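Hondurik open-front parts bin, blue

Shallow stacking tray for small parts, with a sloped front lip
Sold singly or in a pack of 7

We've stocked the Hondurik for years and it's still the bin I grab first when I'm setting up a bench. It's blue plastic, shallow, open at the front, and the lip slopes so you can slide a part up and out with one finger. It doesn't sound like much until you've spent an afternoon digging in a deep tub for the one piece that went to the bottom!

I like it best at the end of a short belt, where it sits just below the edge and catches what comes off. It's just as happy in the middle of a bench on its own.

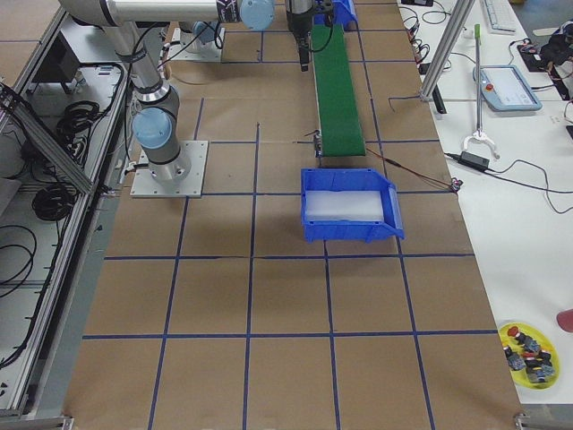 A liner makes a big difference. The Truven foam pad goes in flat and softens the drop, so anything with legs or a thin housing gets an easier landing. Plain white paper is the cheap option and I use it all the time – dark little components show up beautifully against it, and you can write on the sheet with a pencil. Change it when it gets grubby.

If you're laying out a whole table, cover it in brown paper and mark your squares with blue tape. Give each bin a square and it always goes back to the same spot. We keep the paper and the tape in stock too (look under Bench Covering). Pull the tape tight before you press it down, and start from the long side.

Size and fit

The standard bin is 13 inches long and 3 inches deep at the back. It takes the Strebel label clip, the wide one only. The narrow clip will go on but it wobbles, and I wouldn't bother.

Washing is easy: warm water and dish soap, then leave it upside down on a towel. Please keep it out of the dishwasher, where the lip can warp.

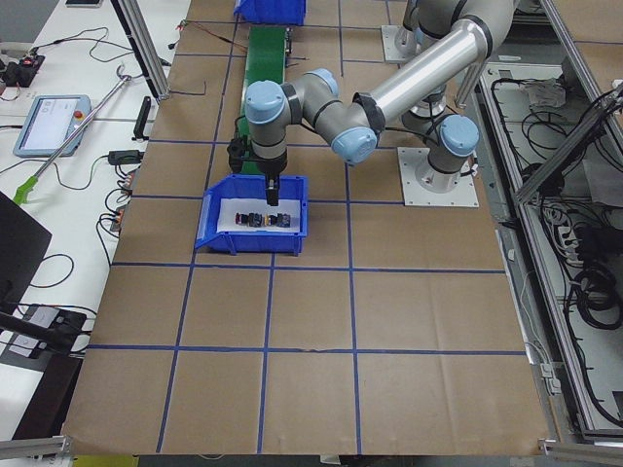

Zohreh Shojaei

For picking from a row, put your parts across the paper with a bit of space between them and turn the lip toward whatever side you're reaching from. Five or so small pieces in a row is a lovely working number. With colored components you can sort by eye straight away, and mixed ones are fine too as long as they aren't piled up.

Two bins on one table work really well, one at each end of the belt. Vinh Giáp in our warehouse talked me into that layout and I've never gone back.

Ordering

Single bins ship the next working day. Packs of 7 go out in one carton, nested, with paper between them. For orders over 400 bins, write to us at Drornari first so we can check what's on the shelf. The gray version is back in May. Liners and label clips are sold separately.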